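Slotted or hex socket screws for an old folding table?
Listach Home Repair Forum > Furniture and Fittings
Views: 2,305

waweru_hill
March 30, 2022
Good evening to all. I have inherited a folding dining table from my uncle, Gitau Mabula, who bought it when he was a young teacher in Taltthorpe. It is 37 years old and still very strong, but the screws of the hinges are in bad condition. They are slotted, and on most of them the slot has become so wide that my screwdriver jumps out and scratches the wood.

I would like to replace all of them. My question is which kind. My wife says we must find the same slotted screws, so that the table stays as it was. I am more attracted by hex socket heads, which I could tighten with a key and finish with this problem. The table is moved every May to the terrace and comes back before the rains, so the screws are opened and closed often.

Please excuse my English, I write slowly but I read everything.

plane_and_chisel
Your wife is right. Slotted screws in brass, same size, and buy a screwdriver that fits the slot. Most people own one screwdriver and use it for everything, and then they blame the screw. If the blade fills the slot, it will not jump out.

Modern heads on an old table look wrong, and you will see them every day when you eat.

cateck_reader
I must disagree a little with the previous answer. For a table which stands in a museum, yes. For a table that is taken apart twice every year, I would choose what works. I changed the hinges on my mother's sewing cabinet to machine screws with socket heads and threaded inserts in the wood. It was one afternoon of work and I did not regret it.

I mean this type of head:
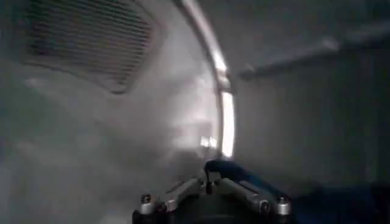 Hex socket heads, the short silver kind.

The key sits deep in the head, so your hand can slip much less. You only have to keep the socket clean. If it is filled with wax or dust, the key does not go down completely and it can round the corners, and then you have a worse problem than before.

waweru_hill
Thank you both. @cateck_reader, what are threaded inserts? Do I have to make the holes bigger? I am a bit afraid to drill in the old wood.

cateck_reader
It is a small metal sleeve with a coarse thread on the outside, for the wood, and a fine thread on the inside, for the screw. Yes, the hole becomes bigger. Please practice on a piece of scrap first, and put tape on the drill bit so that you know where to stop. Measure the thickness of the table top two times — I once came out on the other side, in a shelf that was not even mine.

plane_and_chisel
And this is exactly my objection. You drill away original wood, and it does not come back. If in five years he wants slotted screws again, there is nothing for them to bite.

Instead, glue a thin hardwood plug in the tired holes, let it dry overnight, make a pilot hole and put in new screws of the same length. This repair can be repeated by the next person.

mossgreen12
Sorry to enter in the discussion, I have only a small remark. Check that the new heads are not higher than the old ones. The slotted ones on a folding table are nearly always countersunk, and a cylinder head stands up from the hinge. My sister's table could not close flat any more. There are countersunk screws with a hex socket too, if you want the key.

plane_and_chisel
Good point, and I should have said it first.

cateck_reader
Yes, agreed. Mine was a cabinet door and had space for the head. For a folding hinge, take countersunk.

waweru_hill
I have now looked, and all the screws are countersunk, 12 in each hinge. I showed your answers to my wife and we have decided this: plugs in the holes, new slotted screws for the hinges, and a proper screwdriver. For the legs, where the screws are under the table and nobody looks, I am allowed to try the inserts.

One more question, does the glue for the plugs have to be waterproof, for the terrace?

mossgreen12
For a terrace I would take a waterproof one, yes. Wipe the extra with a damp cloth before it dries, or the oil will not go into the wood there.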